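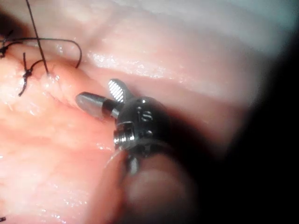

Last updated: Friday, 7:19 pm

I have been sewing for most of my life and I would like it on the record that I have never once had to do it on something shiny.

My nephew's wife, Inga, is in her second year of surgical training, and over dinner she mentioned that she spends her evenings practicing stitches. I said, oh, me too! I had a hem going at the time. She gave me the smile you give a child who has announced he also drives.

So I have been looking at stitches. Other people's, in tissue, which is a thing I now do with my coffee. The thread is black, which I approve of. I use black on everything because it's what I have, and surgeons presumably have a better reason. What gets me is the fabric, if you'll let me call it that. It's soft and it folds wherever it likes. I once gave up on a satin blouse for exactly this behavior and cut it into dust rags.

Then there are the jaws. Two of them, gray and blunt, with a hatched grip on the inside of the upper one that puts my tweezers to shame. My tweezers came in a cracker. The lower one has a rounded tip, and I stared at that for a good while. Everything in my sewing box is pointed, including the things that shouldn't be — I have the thumb to prove it.

Gaetano Costa, who taught the alterations class I took above the dry cleaner's, used to say you could tell a person's character from the back of their seam. He looked at the back of mine and went to make a phone call. I'd love to know what he would make of a seam where you have to get it right in a wet crease, with no pins and no ironing board.

Inga says the trick is to stop pulling so hard. Let the thread lie down, then snug it. I tried it on the hem that same night and the pucker I've been getting for years was half the size. I have not told her this.

The hem is still only 2 thirds done. The pants are for April.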